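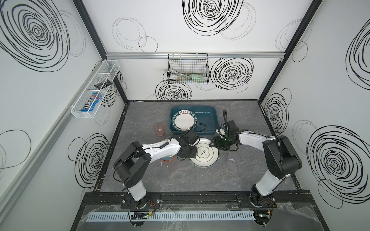

2 min read

Apr 24, 2020

Floter moves its Week for Domestic Workers to September and opens a phone line in 17 languages

The association Floter, which supports women and men employed in private homes in Narnero and the surrounding district, has decided to move its yearly Week for Domestic Workers from May to September. The decision was taken by the members in an online vote. The march from the Villano quarter to the old port will not take place this spring, and the open-air meal that usually follows it is also postponed.

The association wishes to make clear that the week is not canceled. Its theme stays the same as announced in winter, "A Home Is a Workplace", and the printed material will be kept and used later. Groups that had already registered a table or a performance do not need to register again. They will receive a letter with the new dates when the city has confirmed the use of the square.

In the meantime, Floter has brought forward a part of the program that was planned for next year. A telephone line for domestic workers is now open every afternoon, in 17 languages. It is run together with Xenos, the interpreting service that has worked for many years with the health centers of the region. The person who calls says only the name of the language, and an interpreter joins the conversation. The call is free and the caller can stay anonymous.

Most of the questions received until now are about unpaid wages. Many families have asked their cleaner or their nanny to stay at home and have stopped to pay from one day to the next, often without a written word. Other callers live in the house of the employer and were told that they may not go out, even on their free day. Floter reminds that an employer can ask a worker to respect the public health rules, but can't keep her passport, her telephone or her key.

A third group of calls comes from women who care for an elderly person alone, day and night, after the daytime helper stopped coming. They ask who can replace them if they become sick. The association has no complete answer to this question. It has written to the regional council and asked for a list of replacement carers, paid from public money, and is waiting for the reply.

Floter has also opened a solidarity fund. Until yesterday it had received 1,070 donations, many of them small, and a good part from domestic workers who still have their salary. From the fund, a person who has lost her work can receive a single payment of 200 euros. No residence paper is requested. The application form has one page and can be filled in by telephone with the help of Xenos.

For the members, the fund and the line are a continuation of what the Week has always tried to do – to bring into the street a work that is done behind closed doors. The first edition was held in the Villano quarter, where many of the women meet on their free afternoon, and was only a picnic with a few speeches. Over the years came the march, the legal advice tables and the evening of songs. The choir continues to rehearse at a distance, and a recording will be published on the page of the association.

Schools in Narnero that had asked for a visit in May can still receive the teaching booklet. It contains life stories written by domestic workers themselves, with the names changed, and a short history of their first associations in the district. Teachers may request it by e-mail, in a version for younger pupils or for older ones.

The September program will be published in summer. Floter asks everybody who wants to help with translation, childcare during the meetings or the preparation of banners to write already now. Interpreters for the less common languages are especially needed – the afternoon shifts are covered, but there is no second person if one of them falls ill.

The office in Villano stays closed to visitors. Letters and documents can be left in the mailbox at the side entrance, which is emptied every morning.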